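The Box at the End of the Table

Svitlana Bilyk starts every tidying job with a cup of something and an open cardboard box. She has been helping people clear their homes for two years, mostly by word of mouth, and when I asked her what she does first she laughed and said she sits down. "You have to look at it for a while," she told me. "A table like that is a whole month of somebody's life, and you don't want to go at it with your elbows."

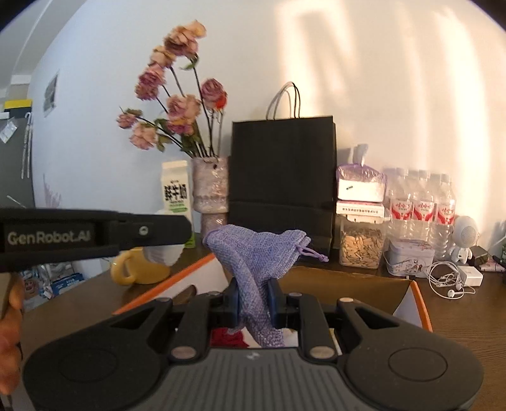
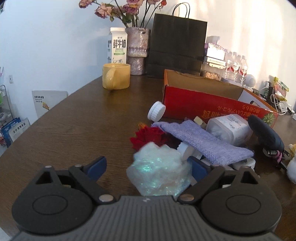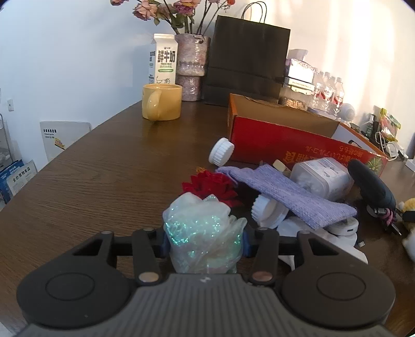 Small things on a dark wooden table, and a box to put them in.

Her rule is that the small stuff goes first — lids, cords, little bags, the odd cloth flower that came on a present and was too pretty to throw out. "People always want to begin with the big things, and I understand it, I really do, it feels wonderful to carry a chair out of the house! But it's the bottle caps that wear you down."

She is gentle about keepsakes. Dried roses can stay if you still like looking at them, and so can plush toys, and she has never talked anyone out of a mug. Drawstring pouches she positively loves, and she saves them for earrings, buttons and foreign coins. Shiny plastic bags she smooths flat and keeps in a drawer, though she admits that her own drawer at home, in the apartment on Hendricks Street, stopped closing properly in October.

One client, Saqib Soomro, filled his first box in an evening and then called her, rather worried, to ask whether he was allowed to take things back out. "Of course you are," she said to me, still smiling over it. "It's a box, it isn't a court of law." He took out 2 phone chargers and a scarf, and the rest went on to new homes.

I asked if she ever gets tired of other people's clutter. She thought about that for a good long time and poured us both more tea. "No," she said, "but I do get tired of looking for the lid that fits."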